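Automation at the Kemton site: a conversation with the shift supervisor
2022-05-13

When Puda installed its first robot arms at the Kemton packing site in February, the supervisor of the homewares section expected most of the questions to concern job losses. The questions she received were more practical.

"People wanted to know who would be called when the arm stopped," she said. "They wanted to know if a stoppage would count against their own numbers. We had to settle that in writing before anyone would stand next to it."

The site employs 248 people and handles 2971 product lines. Under the present arrangement, the arms sort and place small household articles, while staff check orders, pack fragile goods and decide what is done with returns. No position has been removed, although the supervisor acknowledged that several have changed a good deal.

"A sorter used to lift all day," she said. "Now the same person watches two stations and steps in. It is easier on the back and harder on the attention. We shortened the watch periods for that reason – two hours proved too long."

Thin, flat articles remain the most demanding part of the work. Coasters and mats lie close to the table, and the gripper has to approach them at the right angle. 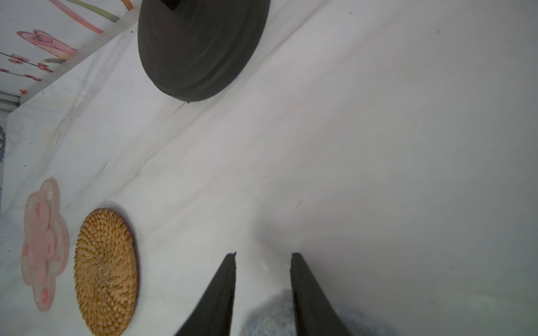 A packer on the evening shift remarked that the training had come too late, and that staff should have been shown the stop procedure well before the first arm was switched on. The supervisor accepted the point. New employees now complete that training before they are assigned to a station.

She would not say when the Bustora site will receive the same equipment. "They will hear it from us first," she said.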